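So I finally made it out to the Hamel workshop for their open house in December, and I'd happily go again tomorrow! It's a furniture finishing shop on the edge of Seststead, 44 minutes by bus if you catch the right one (I did not catch the right one).

Bernice Ayaaba took our group through the back, 13 of us in borrowed safety glasses. We started with stripping and sanding, where I learned I've been going across the grain my whole life, and then she got onto lacquer. They put on 3 coats and rub down between each, and she let us feel a sample board after every stage. The second coat still feels like an eggshell. The last one is like touching a plate. 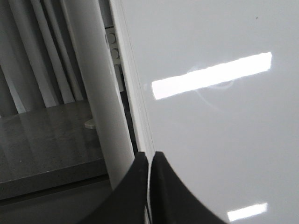 Glossy white, with the lights reflected in it. Look for the smudge!

Gaétan Chan runs the color bench and he was great fun. He had 11 whites lined up on cards and asked us to pick the warmest – we all got it wrong. I bought a small tin of the one called Mestik for my hallway shelf, and I'm already nervous about it.

Coffee was in the front office and the almond cake went fast. Parking looked tight, so take the bus if you can. The next open house is in spring, and Bernice said they may add a brush care class.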